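Hedge browning from the base up

Posted 22 Dec 2019 by Riltum

I planted a run of 12 bare-root hornbeams in May, two feet apart, on heavy clay. The lower leaves went brown by late summer and the top growth is thin. Soil pH tests neutral. Should I cut back now or wait?

Hasico
May is too late for bare-root stock – the roots had no time to establish before the dry months. Scratch the bark near the base with a thumbnail. Green tissue means the plant is alive. Cut live plants back by a third while dormant, then mulch, keeping the mulch clear of the stems.
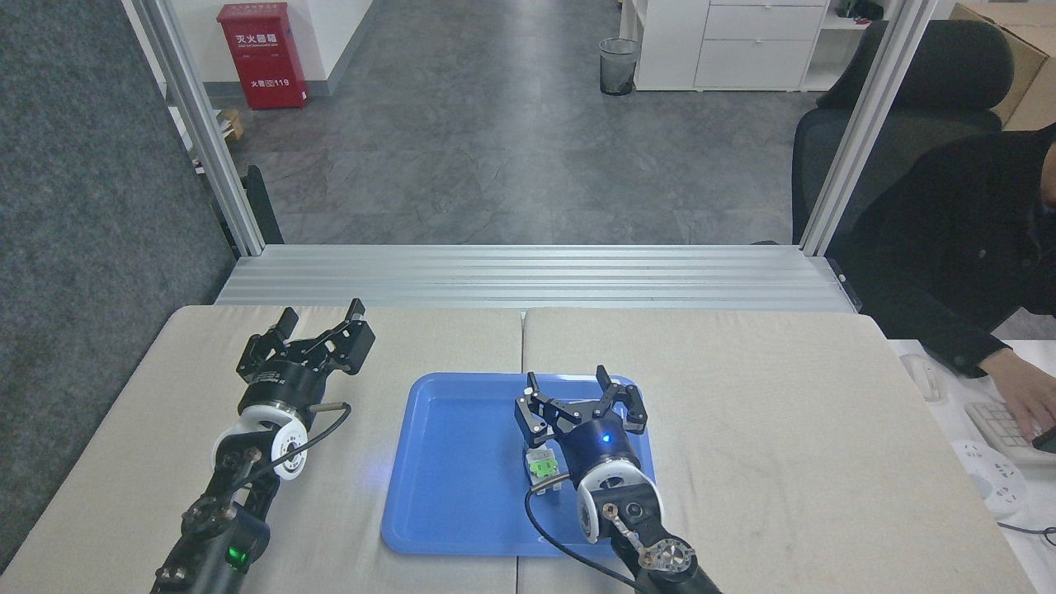
Two grippers, both open, over a padded surface

Brown leaves on a young hornbeam in winter are normal in any case. It holds them until the new buds push.

Sotelo
Mine did the same, lost 2 of them. Water more.

Ikov
Check drainage before pruning. Dig a test hole 12 inches deep and fill it with water. If it is still almost full the next day, the clay is the fault and replacements will fail too.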